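Annelies Van Loon wanted the dead batteries out of the drawer by noon. Gijs Claeys wanted the calculator to add up the shop's bills. 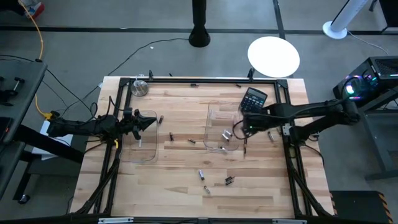

"Which ones are good?" she asked.

"The ones that aren't bad."

They argued over trays.
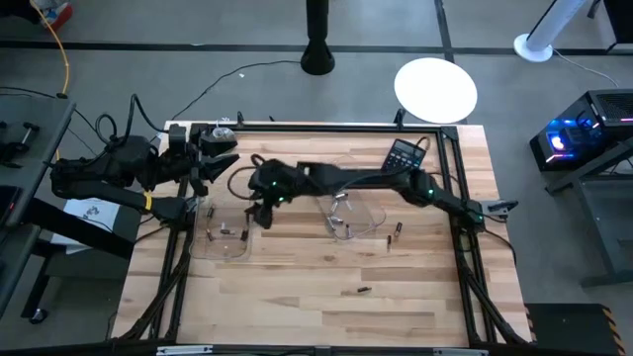

Batteries in both trays, three on the wood

The Arker bill came to 455. Gijs got 417 – twice.
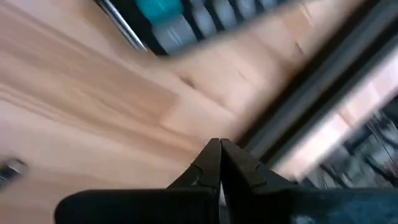
"Do it again," she said, and went for coffee.
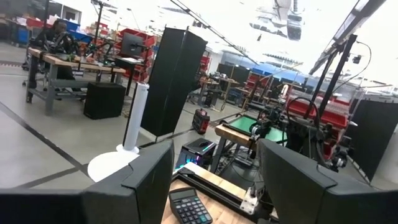 The calculator on the tabletop

He paid 455.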